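The tour of Grendgate's robot lab began at 8 with weak coffee and a large claim. Kazue Nishimura's group trains its arm almost entirely in simulation, on 900 made-up living rooms, and says the skill carries over to real ones.

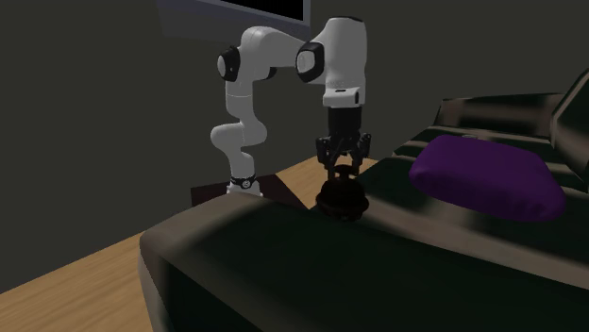

I asked how many real rooms they had tried. Six – all in the same building. Trinh Tô, who ran the tests, was franker than the slides: soft furniture still gives them trouble, and the 567 successful grasps on the poster were all simulated. I'd like to see it in my own front room first.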